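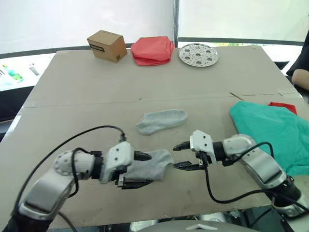 ## The Ferry to Brirby

My grandmother kept a bakery at the top of the harbor steps in Fudden, and every March, when the first ferry of the year went over to Brirby, she sent me down with a basket of rolls for the crew. I was small for my age and the basket was large, and by the time I reached the water there were usually two rolls fewer than she had packed. The captain never mentioned it – he would lift the cloth, look at the rolls, look at me, and ask after my grandmother's knees.

The year I turned 15 she came down the steps herself. She had on her green church coat and her good shoes, and she carried the basket on one arm and held the rail with the other, stopping at every landing to tell me how much steeper the town had become.

"Are you delivering them yourself?" I asked.

"I'm going over," she said.

She had lived her whole life in sight of Brirby and had not once set foot on it. There was always dough to see to, or a baby, or my grandfather's cough, and the island sat there on clear mornings with its white chapel and its row of poplars, and she would wave a floury hand at it through the shop window and go back to work.

The captain gave her the bench by the wheelhouse, out of the wind, and a blanket that smelled of diesel. She ate a roll and said it wanted salt. Halfway across she turned around, and I thought she had changed her mind, but she was looking at Fudden, all of it stacked up the hill with the smoke going sideways, and our blue door at the very top.

"Well, look at that," she said. "You can see right into the kitchen."

You couldn't, of course, but I said yes, and I moved up close so she could share the blanket, and she went on looking back until the ropes were thrown and somebody called out that we were there.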